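Rulberg Street Winter Clothing and Bedding Drive
Minutes, March meeting, upstairs room, 7.10 pm start

Chair: Oğuzhan Soylu. Quorum ok. Apologies as per sheet.
Last minutes accepted, one correction (it was the Lozano hall, not the Lozano house).

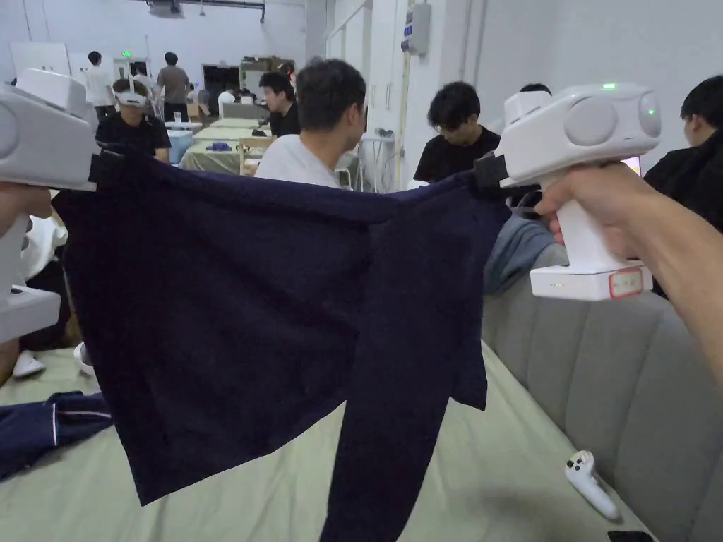
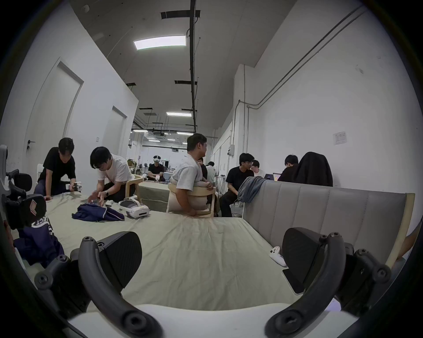
1. Sorting. Long discussion. Last year too much went out unsorted and the shelter sent bags back, fair enough. Agreed: every bag opened, everything checked both sides before it goes in a bin. Oğuzhan wants knits kept apart from the rest – a dark fuzzy knit like the navy sweater shows every bit of lint and shouldn't ride in the same bag as towels. Agreed. Printed tops go in casual, no matter the colour. Blankets to be folded and tied, not stuffed. Question re fitted sheets, do we take them? Yes if size is written on a tag. No pillows, same as last year.

2. Numbers. 600 items out the door last winter. Target this year 2,000. Somebody said 3,000, chair said lets see how the first weekend goes. Left at 2,000.

3. Storage. Heltano have offered the back half of their unit till end of May, no charge, but we need our own padlock and it has to be clear of the roller door. Concern about damp along the north wall. Pallets? Chair to ask. If no pallets we stay in the church basement and grumble.

4. Van. Umeo quote came in over last year's. Discussed splitting the run into 2 trips on the one day instead of hiring twice. Motion to accept quote on that basis. Carried. One against (parking).

5. Laundry. Laundromat on the corner will give us the big machines before 9 am, our own soap. Wool on cold only, flat to dry, NOT the dryer – we lost a good cardigan that way. Sign needed above the machines. Also whoever has the spare key pls bring it back.

6. Flyers. Draft passed round. Colour too pale, phone number worng, otherwise liked. "Gently used" to stay in. Add: no odd socks, no single mitts. French side still to be checked. Reprint once fixed, not before.

7. Drop-off hours. Evenings were dead last year, mornings were a zoo. Going with mornings plus one late one. Whoever opens up also brings the bins back in after, they were left on the sidewalk twice and the neighbours rang.

8. Other business. Kettle is broken again. Tape guns – need more, buy the cheap ones. Request for kids' snow boots passed on from the school, add to flyer if there's room.

Deferred: thank-you cards, insurance renewal, the sign.

Next meeting April, same room. Closed 8.35 pm.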